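双腕マニピュレーション研究会 定例会議 議事録

開催時期:2023年8月
開催方法:対面およびオンライン併用
議長:研究代表者
報告者:Wojciech Pawłowska(シミュレーション班)
出席者:シミュレーション班、実機班、データ管理班の各班員、および共同研究先Kaledleyの担当者
配付資料:資料1「事前学習条件の比較結果」、資料2「シーン生成規則の改訂案」、資料3「実機評価計画(案)」

1.前回議事録の確認

前回議事録(案)について、実機班より、把持力の閾値に関する記述のうち「固定値とする」とあるのを「対象物の種別ごとに固定値とする」に改めるよう申し出があった。異議なく、修正のうえ承認された。

2.報告事項

(1)シミュレーション環境Juškaの更新状況

報告者より、室内環境生成系Juškaの更新について報告があった。4月版との主な相違は、卓上面の反射特性を乱数化の対象に加えた点、および天井照明とペンダント照明の強度を独立に変化させるようにした点である。床材、壁面装飾、家具の配置については従来の生成規則を維持している。

データ管理班より、反射特性の乱数化によって描画時間が増加していないかとの質問があった。報告者から、一軌道当たりの描画時間は増加しているものの、計算資源の割当ての範囲内で処理できており、学習日程への影響は生じていないとの回答があった。

(2)事前学習条件の比較結果

報告者より、資料1に基づき、次の3条件の比較結果について報告があった。

条件A:単一の室内環境で生成した軌道のみを用いるもの
条件B:室内環境を変化させ、照明および材質は固定するもの
条件C:室内環境、照明、材質のすべてを変化させるもの

各条件とも学習に用いる軌道数を363にそろえ、方策の構造および学習率は共通とした。評価は、学習に用いていない室内環境において、卓上の物体を一方の腕で把持し、指定の姿勢で保持する課題により、条件ごとに300試行を行った。

条件Cは把持成功率において条件Aおよび条件Bを上回った。条件Aと条件Bの差は小さく、室内環境の変更のみでは十分な効果が得られない可能性が示された。一方、保持姿勢の誤差については、条件Cが条件Bよりもわずかに大きい値を示した。報告者は、材質の乱数化により物体の輪郭推定が不安定になったことが一因と考えられるが、現時点では確認できていないと述べた。

議長より、条件間の差について統計的な検定を行ったかとの確認があった。報告者から、成功率については検定を実施済みであること、姿勢誤差については分布の偏りが大きいため検定方法を再検討していることが説明された。議長は、検定方法を定めるまでの間、姿勢誤差に関する優劣の表現を対外資料に用いないよう求め、了承された。

(3)実機側の準備状況

実機班より、Millville実験室における双腕機の校正作業が完了した旨の報告があった。手先カメラの取付角については、シミュレーション側の設定値との間に差が残っており、設計図面の版の相違によるものかどうかを調査中である。Kaledleyの担当者より、図面の最新版を同社からデータ管理班へ送付するとの発言があった。

3.協議事項

(1)シーン生成規則の改訂について

報告者より、資料2に基づき改訂案の説明があった。要点は、光沢のある卓上面を用いる場面の比率を引き上げること、および把持対象の近傍に小型部品を配置する場面を追加することである。後者は、主たる対象物を把持する際に周辺の小物体をどのように扱うかを評価するためのものである。

実機班より、小型部品が指の背後に隠れる場合、画像のみを入力とする方策では部品の位置を見失うおそれがあるとの意見が出された。
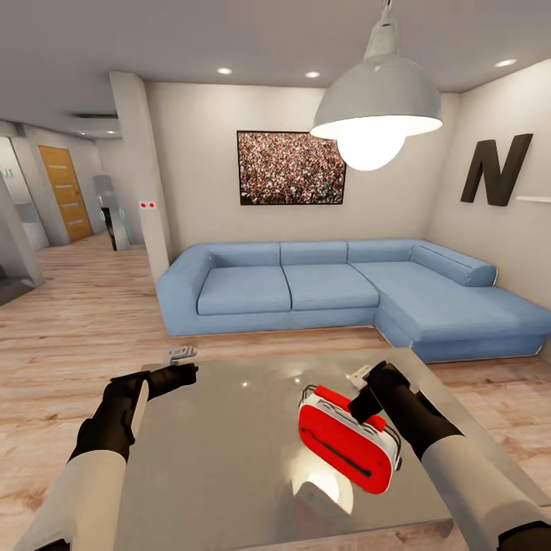
これに対し報告者は、遮蔽の生じる場面を除外せずに残し、遮蔽の程度を軌道ごとの付帯情報として記録する方針を示した。除外した場合には評価用の場面が実際の作業条件から離れるおそれがあり、また、付帯情報があれば後から区分別の集計が可能となるためである。データ管理班からは、付帯情報の項目名を既存の記録形式Cerkonbyに合わせるよう要望があり、報告者はこれを了承した。

また、遊んでいる側の腕の初期姿勢について協議した。現行の生成規則では、把持に関与しない腕も卓上に伸ばした状態を初期姿勢に含めている。実機班は、干渉回避の観点から待避姿勢に統一することを提案した。これに対しシミュレーション班からは、初期姿勢を統一すると両腕が近接する状況の学習が不足するとの反対意見があった。協議の結果、現行の初期姿勢分布を維持し、待避姿勢に統一した比較用の組を別途作成することとした。

以上を踏まえ、改訂案は一部修正のうえ承認された。

(2)実機評価計画について

実機班より、資料3に基づき、条件Bおよび条件Cで学習した方策を実機で評価する計画が示された。対象物は6種とし、把持位置の異なるものを含める。Kaledleyの担当者より、対象物のうち配線を伴うものについて、配線部分が指に挟まった場合の判定基準を明確にすべきとの指摘があった。協議の結果、配線のみを把持して持ち上げた場合は失敗とし、本体と配線を同時に把持した場合は成功に含めたうえで別に集計することとした。

条件Aの実機評価については、実験時間の制約により今回は見送る。ただし、論文投稿時に査読者から求められる可能性があるため、学習済みの重みと乱数の種を保存しておくこととした。

4.決定事項および担当

・改訂後の生成規則をJuškaに反映し、遮蔽の程度に関する付帯情報の出力を追加する。(シミュレーション班)
・付帯情報の項目名一覧を作成し、各班に回付する。(データ管理班)
・待避姿勢に統一した比較用の組を作成する。(シミュレーション班)
・手先カメラの取付角の差について調査し、次回会議で報告する。(実機班)
・姿勢誤差の検定方法の案を作成し、議長に提出する。(Pawłowska)
・配線を伴う対象物の判定基準を資料3に追記し、改訂版を配付する。(実機班)

5.その他

データ管理班より、保存領域の整理に伴い、4月版の環境で生成した軌道の中間ファイルを削除したいとの申し出があった。シミュレーション班が必要なファイルの一覧を提出した後に削除を行うこととし、最終的な学習用データおよび評価記録は削除の対象外とすることを確認した。

次回会議の日程は、実機評価の進捗を踏まえて議長が調整し、各班に通知する。

以上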